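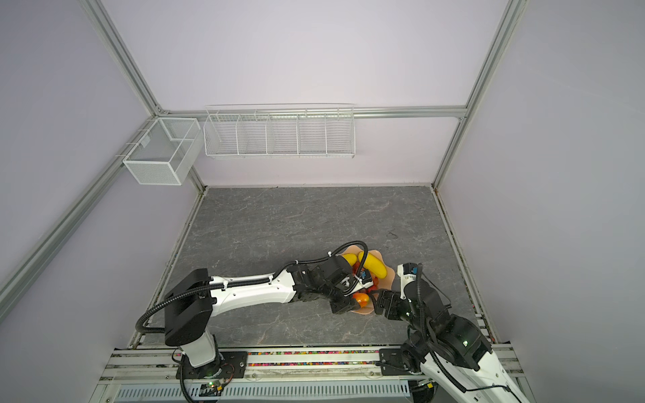
A plate of toy fruit, with wire shelving behind.

Willey choir festival fills the meeting house for its biggest October yet

The singing started at nine in the morning and the last group was still going well after dark, and if you were anywhere near the Willey Interfaith Meeting House you probably heard at least a verse or two. The Vernard Festival of Sacred Song came back this October with more singers, more traditions and a whole lot more chairs than last year, and what a day it was!

In all, 818 people came through the doors, according to the sign-in sheets at the front table. The meeting house only seats 500 at a time, so the program was split into three sessions (morning, afternoon and evening) with a long break between each so people could swap places, stretch and find something to eat.

The morning belonged to the younger singers. Children from the Brarisis after-school music program opened with a set of rounds, and by the second one they had the whole room joining in. They followed it with a lullaby they had learned in Portuguese and a clapping song that went a good deal faster than it had in rehearsal, to the delight of pretty much everyone except the pianist.

"I told them, if you get lost, keep smiling and come back in on the chorus," said Alun Beddoe, who directs the children and has been teaching them since the start of the school year. "They came back in on the chorus every single time. I couldn't be prouder."

After lunch the mood turned quieter. The Cheema family, three generations of them, sang kirtan with harmonium and tabla, seated on the carpet at the front of the hall with listeners gathered around them on cushions. They were followed by a Quaker reader, a Gregorian chant group from across the river and a gospel quartet that had driven up that morning and got a standing ovation before the last note had faded.

Farzana Durrani, who planned the program, said the order of the afternoon was the part she worried over most.

"You want each group to have its own air around it," she said. "So we left two minutes of silence after everyone. People were nervous about that at first. Then by the middle of the afternoon they were leaning into it, and I had several of them ask me if we could make it longer."

The silences really were lovely. With that many people in one room you could hear the radiators tick, and now and then a small child asking whether it was over.

Evening brought the massed choir, made up of anyone who had turned up to the open rehearsals on the previous four weeknights. They sang six pieces, the last of them a new setting of an old evening prayer that Durrani wrote for the occasion. It starts with the altos alone, very low, and builds until the whole hall is in on it. A few folks in the balcony clearly didn't want to stop, so the choir obliged and did the final page again.

Money from the donation baskets came to $1201, which will go toward repairing the meeting house organ. The bellows have been leaking since the spring and two of the stops can't be used at all. The repair work is set to begin after the holidays, and the organ will be silent for several weeks while the pipes are cleaned. Services will carry on with piano in the meantime.

For anyone who caught the bug, the open rehearsals are going to continue. The massed choir will keep meeting in the lower hall at 7 p.m. on the first and third weeks of the month, and no audition or reading of music is needed. Parts are taught by ear, with printed words handed out at the door in regular and large type. Singers of any faith, or none, are welcome, and so are people who would like to sit at the back and listen for a while before opening their mouths.

Beddoe is also hoping to start a second children's group for ages five to seven, meeting right after the older one finishes. Parents can leave their names at the meeting house office or with him after rehearsal.

Recordings of the morning and evening sessions will be available to borrow from the meeting house library once they have been edited. The afternoon was not recorded, at the request of some of the performers.

A scarf, two umbrellas and a child's left shoe were handed in at the end of the night and can be picked up from the office.

Last updated 4:40 p.m.

3 comments

Get local stories in your inbox. Sign up for our newsletter.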